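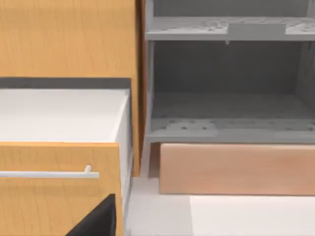 Sim view, drawer task: gripper finger by the bar handle, open shelving to the right.

14th August

Drawer runs for the stores job, simulated cell. Target is the wood-grain drawer with the long white bar handle. Ran two approach angles, 50 attempts each. Logs are in the Plesent folder under today's date.

Shallow approach is the better one so far. The steep one tends to touch the drawer front before the finger is behind the bar, and the controller then reads the contact as a grasp. Raised the force threshold and the false grasps mostly went away, but the pull now starts late. Not happy with that. Will try moving the pre-grasp point back along the handle before touching the threshold again.

Gap between the drawer and the grey unit is narrow. Added a keep-out volume along the side post. The planner complains when the wrist is rotated fully, so the joint limits need another look.

Went down to stores after lunch to compare with the real bench. Points raised by the shift:

Opening drawers is a small part of the work. Most of the time goes on checking what is in them against the Orora sheet, and the arm does not do that. They asked who signs the sheet when the arm has put the part out. No answer yet. I have asked for it to go on the Trakton agenda – it should be settled before the September trial.

The six lowest drawers are the ones people want handed over first, on account of the bending. Our plan had started with the top row, which is easier to reach for the arm and for everyone else. Changed the order in the plan.

They do not want to wait for the arm to finish a cycle when someone needs a part quickly. Current behaviour is to complete the pull and retract. A hold button within reach of the bench would cover it, with a drawer left part open as a valid state. That means the restart routine must cope with an unknown drawer position, which it does not at present.

Training: Lucero have offered two sessions. Both fall on the early shift, so the late shift would miss them. Asked for one to be moved.

To do: pre-grasp offset, joint limits, restart from part open, rerun the steep approach with the old threshold for comparison.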